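How do I fold terry towels so the stack stays even?
Posted in Laundry and Linens

Danjuma Bassey
13/06/2022
I have a pile of terry-cloth towels to fold each week and they never come out the same size. I fold in half, then in half again, and the edges drift so one side of the stack ends up higher than the other. My shelf is narrow, so the towels at the top slide off. I fold on a small square table, which means the bigger ones hang over the side. Is there a method that works on a small surface, or do I need to move to the bed?

Woleck
You don't need the bed. Lay the towel flat and smooth it from the middle out to the corners with your palm before you make any fold. Terry grabs at itself, and if there is a ripple underneath it will still be there when you finish.

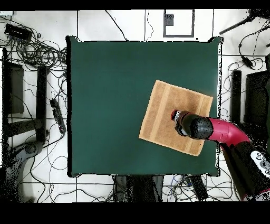 Line up one long edge with the edge of the table before you start. If the towel sits at an angle you end up judging the fold by eye, and the error doubles with the second fold. Bring the long sides together first, then fold the strip in thirds. Thirds give you a shorter, thicker bundle that sits better on a narrow shelf – put the rounded fold facing out.

For the big ones, fold in half while holding the towel up by two corners, then put it down on the table and carry on as above. Woven stripes near the border are handy too. Match stripe to stripe and you will see right away if you are off.

Maeng
I just roll mine. Takes less time and they don't slide if you pack them in a basket.

Cistau
Agree with Woleck about thirds. I would add that you should let them dry all the way first, and give each one a good shake. Mine shrank a little unevenly over the years and some will never be square. I put those at the bottom of the stack and stopped worrying about it.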